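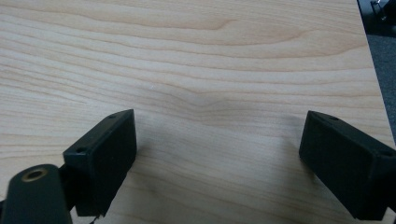
Wed 4 May

My kitchen table is two years old and there is a man on the internet who would like me to feel bad about it. He isn't one man, he's a type. He makes videos about furniture, he raps his knuckles on things, and he says "real wood" in the voice other people use for "real butter." I have watched far too many of these videos this spring, since I'm supposed to be picking out a desk, and I have come away less sure of everything except that I don't trust the knuckles.

The pitch goes like this. Furniture used to be solid. Your grandparents had solid furniture. Then the companies got greedy and started gluing thin wood onto cheap boards, and now everything falls apart in three years and goes to the dump. Buy solid, buy once, pass it down.

Some of that is true. I have owned the bookcase that bows under paperbacks. I have owned the dresser whose drawer bottoms drop out if you put jeans in them. But the part where your grandparents come in has always bothered me. My grandparents had a dining set with a veneered top. So did the neighbors. Veneer is very old. People were gluing thin sheets of nice wood onto plainer wood long before there was anyone to make a video about it, and a good deal of what's sitting in museums behind a rope was made that way. What we call old furniture is whatever didn't get thrown out. The bad stuff from back then went on the fire, and so we compare the best of theirs with the worst of ours.

I went to three stores. The first was Sinitz, out past the highway, which sells what it calls heirloom pieces. The tag on the desk I liked said "solid hardwood construction." I asked if the back panel was solid. No, the back panel was plywood. The drawer bottoms? Also plywood. The top? The top was solid, the salesperson said, and then went away to check, and came back to say the top was "engineered from solid material." I asked what that meant and got a pamphlet. The pamphlet had a drawing of a tree on it.

I want to be fair about this. Plywood drawer bottoms are fine. I'd rather have a plywood drawer bottom than a solid one that cracks the first dry winter. My complaint is with the tag. If the word "solid" can cover all that, then the word is decoration, and I'm being asked to pay extra for decoration.

The second was Cumum, which is the cheap end, and which at least doesn't pretend. The tag lists what the thing is made of, in small print, on the back. Particleboard, paper foil, plastic edging. The desk was 300 dollars less than the one at Sinitz and felt like it. The edging was already lifting at one corner of the floor model. Floor models get kicked around, so I don't hold that against it too much, but I did run my thumb under it and it kept coming, so I stopped.

The third was Skumano, which is where it got interesting, or at least where I got annoyed in a new way. Skumano is all about sustainability. Every piece comes with a card that gives its "wood story." The story on the desk was that the top used 961 grams of "forest-positive fiber." I have no idea what forest-positive means. I also have no idea why anyone would weigh it to the gram and then not say what kind of wood it was. I read the card twice looking for a species. There was a paragraph about breathing.

When somebody gives you a very exact number about a very fuzzy thing, I think you should hold onto your wallet. I've seen it with mattresses and I've seen it with water filters. The number does the job of making you feel that a person in a lab coat was involved. Maybe one was. But 961 grams of something undefined is still undefined.

So then I did what I always do, which is go home and read for too long. I read forum threads where people who build tables for a living fight with each other. They don't agree on much. One camp says a solid top is the only thing worth having because you can sand it down and start over. The other camp says most people will never sand anything in their lives, and that a good veneer on a stable core stays flat while the solid one cups every time the heat comes on. Both camps post photos of the other camp's failures. I found I believed whoever had posted last.

The sanding argument is the one I keep hearing, and I'd like to know how many people who repeat it have done it. I did it once, to a side table. It took most of a weekend in May, it got into the carpet and my hair, and the stain I put on afterward came out orange. The side table now lives in the basement with a cloth over it. I could sand it again. It's solid wood, it's good for many more sandings. It's been down there for years.

And the "buy once" math, which always gets a little chart in the videos. The expensive desk costs less per year, you see, if you keep it for forty years. I've moved a lot. I have left furniture on curbs, sold it to strangers in parking lots, and given it to people who were polite about it. I have never kept a desk for ten years, let alone forty. The chart assumes you're a different person, one with a big house and children who want your desk. From what I've seen, children don't want your desk. Ask anyone who has tried to hand down a china cabinet.

There is a repair angle I take more seriously. If a thing can be fixed with a screwdriver and some glue, it'll last longer than if it can't, and that seems to me to matter more than what the top is made of. At Cumum the legs were held on with those cam locks that work exactly once. At Sinitz they were bolted, which I liked. At Skumano I couldn't see how they were held on, and the person I asked said the joinery was "hidden by design." I'm sure it was.

I also looked at Min, which is online only and sells one desk in one size. The reviews are all five stars or one star. The five-star ones were written the day the desk arrived, as far as I can tell, since half of them mention the box. I don't know what use that is to anyone. A review of a desk should be written after you've spilled something on it. I'd pay for a website that emailed people after a couple of winters and asked them to go look at the corners.

A friend asked why I don't just buy used. I've looked. Everything in my area is either a giant roll-top that won't go through my door or something listed as "mid century" that was plainly made when I was in high school. One listing wanted 400 dollars for a desk with a drawer missing, and called the hole "open storage." I did message a seller about a plain oak one. The answer came back that it might be oak.

Where this leaves me is still without a desk. I've been working at the kitchen table, and my back has opinions. I can get a decent bolted-together one with a veneered top from the back of the Sinitz showroom, where they keep the line they don't put on the sign, and I probably will. It's made of an ordinary core with a thin layer of nice-looking wood on it. It says so on the tag, if you turn the tag over. The delivery charge is a separate conversation, and I'm waiting on a call back about whether "threshold delivery" means my threshold or the building's.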